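Prurkine list archive
Posted in December by the Brudbridge bench
This site uses cookies to remember your reading settings. Accept / Manage

Subject: Re: [prurkine-users] Arm drifting after a wrist cable swap, and how do you lot run yours?

Hello all,

Replying to the Forsyth message from earlier in the week, which I've left quoted underneath in pieces because there were several questions tangled up in it and I'd like to answer them in order for once. Sorry for the length. I had a pot of tea and a free afternoon.

> We took over a white six-joint arm from another department, bolted to
> the end of a bench, and it's been fine until we changed the cable that
> runs out to the wrist. Now when we send it to the taught home position
> it lands a few millimetres off, and not by the same amount each time.
> Nothing else was touched. Has anyone seen this?

Yes! We had this exact thing at Brudbridge last winter and I spent far too long blaming the controller. I restored a backup, then I restored an older backup, then I retaught every single point in the pick routine, and the next morning the whole lot was off again by a slightly different amount. I was very cross.

What we had was a cable that was too short. When I clipped the new one along the arm I pulled it nice and snug with the arm folded up, as it looked tidy that way, and of course with the elbow stretched out there was nothing left to give. The cable was tugging on the wrist. You wouldn't think a bit of black cable could shift anything on a machine like that, and I don't think it moved the joints themselves much. But our tool bracket was held by bolts that weren't fully home, and every time the arm reached out the cable gave the bracket a little pull. So it crept. That's why it was never the same amount twice.

So before you go anywhere near the software, please do this. Put the arm in slow mode, drive it to its furthest reach in the routine, stop it, and go and feel the cable by hand at each clip (with the arm properly locked off, not just paused, please). If it's tight as a string anywhere, there's your answer. Then do the same with the wrist turned as far round as it goes each way. Ours was all right in one direction and dreadful in the other.

> How much slack do people leave? The manual only says "adequate".

Ha, yes, I know that page. I leave enough at each joint for a loop I can get 9 fingers' worth of cable through, and I know that's a ridiculous unit, but it's what I use. If you go much bigger the loop starts catching on things when the arm folds. We've had it hook itself over the corner of a screen, and that was an expensive-sounding afternoon, although the screen survived.

Fit the clips from the base outwards. I used to start at the wrist and work back, and then you end up with all the spare down by the shoulder where it does no good at all. Close each clip loosely, run the arm through its full travel by hand or in slow mode, let the cable find where it wants to sit, and only then nip them up. The cable should still be able to slide a little through the clips in the middle of the long segments. The two I do up firmly are the one nearest the base and the last one before the wrist.

> We also can't agree on whether the flange bolts need a torque wrench.
> The last people clearly did them up by feel.

They do, and you can borrow one if you haven't got one. Use whatever figure is in the book for your model, and please don't take mine off a mailing list, the arms differ. What I will say is do them crosswise, in two goes, and put a paint mark across each bolt head on to the flange afterwards. Then you can see at a glance whether anything has moved. I look at mine at the start of every run. It takes no time at all and it has caught a loose one twice.

While you're there, wipe both faces before they go together. I found a curl of swarf between the flange and our plate once. It can't have been thicker than a hair and it put the end of the tool out by more than I'd have believed. A clean lint-free cloth and a bit of alcohol is plenty. Don't be tempted to scrape at it with a screwdriver, you'll only raise a burr and then you've got the same problem for ever.

> Our routine is 42 points long and we'd really rather not reteach it.

You may not have to! If the cable or the bracket turns out to be the trouble, fix that first and then check against something fixed before you touch a single point. I keep a little pointed pin screwed into the bench near the base of the arm, and I have one taught position where the tool tip comes down to just touch it. If the tip meets the pin, everything else is right too, near enough. If it misses, I know I've got a mechanical problem and I leave the program alone. I wish I'd had that pin last winter.

If you do end up with a small, steady offset once the bracket is tight, shift the tool definition and not the points. One change and the whole routine follows along. I ran ours through 10 cycles after doing that, at slow speed with my hand by the stop button, then turned it up in stages over the morning. It has been steady since, give or take the odd day when the room is cold and I forget to run the warm-up.

Oh, the warm-up. Do have one. Ours is 7 minutes of the arm waving gently about through every joint with nothing in the tool. People who come into the room find it rather charming. I only started doing it for the grease, but the first few picks of the day got noticeably better.

> Last thing. What does everyone's setup look like? We've been given
> half a bench and we're trying to fit the arm, a screen and the
> controller on it, and it's all a bit on top of itself.

Well, ours is on top of itself as well, so you're in good company. Half a bench is workable if you're strict about where the cables go. My own preference is to mark out the arm's full sweep first, with tape or chalk, and then see what's left over for everything else. We did it the other way about, placed all the kit where it looked neat, and then taught the arm to go round it. Every time something on the bench gets nudged I have to go and check whether the routine still clears it.

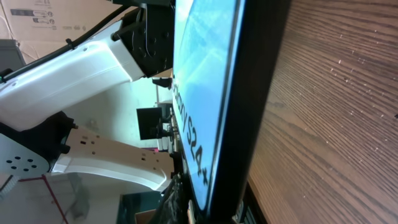 Arm, screen and cables at close quarters on the Brudbridge bench.

The black cable on top of the arm is the run I've been going on about, with its small clips along the white shell. I'd look at the bundle at the foot of the screen as a warning, mind. Those loops and tangles are my next job. I want them gathered into a sleeve and taken off the back of the bench, well away from anything that swings. If you're starting from nothing, do that part before you power up for the first time, as you will never want to do it later. I've been meaning to for months.

A few other odds and ends on layout, in no sensible order.

Label both ends of every cable. I use wraparound labels, and I write what the cable does as well as its number, so that someone else can read it when I'm on leave. Black cables all look the same when you're lying under a bench with a torch in your teeth.

Keep the screen where you can see it from beside the stop button. We moved our stop button and forgot to think about the screen, and I had a week of craning round the arm to read fault codes. Silly thing to get wrong.

Keep dust off the wood near the base if you can. I give ours a wipe when I remember and it's never long before there are specks all over it again. It doesn't hurt the arm as such, but it gets on to gloves and then on to faces you've just cleaned.

And save a copy of the program somewhere that isn't the controller, with the month in the file name. When I was restoring backups in my panic last winter I had three files called "final" and couldn't tell which one was any good. I have since reformed. Mostly.

> We did look at the Zislow cable kit but it seems a lot of money for
> some clips.

We've got the Zislow kit on the other arm, and I'm in two minds. The clips are lovely to open and close and they don't mark the shell. The sleeve that comes with it is stiff, though, and on a small arm I think it makes the tugging worse at the wrist. If you can buy the clips without the sleeve, do that. Otherwise hook-and-loop straps with a bit of soft foam underneath will see you through until you've decided where everything lives. Don't use thin cable ties straight on to the cable. They bite into the jacket when it flexes, and you'll be changing that cable again before you know it.

One question back to you: when you swapped the cable, was the new one the same length as the old one, and did it have the same sort of connector body at the wrist end? I ask as our replacement had a longer plug on it, which stuck out far enough to touch the bracket in one position. I'd forgotten that until I was halfway through writing this. It left a tiny shiny rub mark on the plug, so have a look for one of those.

If you've checked the cable, the bolts and the plug and it's still wandering, then write back with which joints are moving when it goes off, and whether it's worse first thing or later in the day. There's a test where you move one joint at a time against a dial gauge which is dull but does find a worn gearbox, and I can type out how we do it. I'd be surprised if you needed it so soon after a cable change.

Good luck with it, and do let the list know what you find, even if it's something daft. The daft ones are the most useful to the rest of us.

Cheers,
the Brudbridge bench

P.S. Whoever asked last month about grease for the base joint, I haven't forgotten you. The tub is in the other building and I'll read the label next time I'm over there.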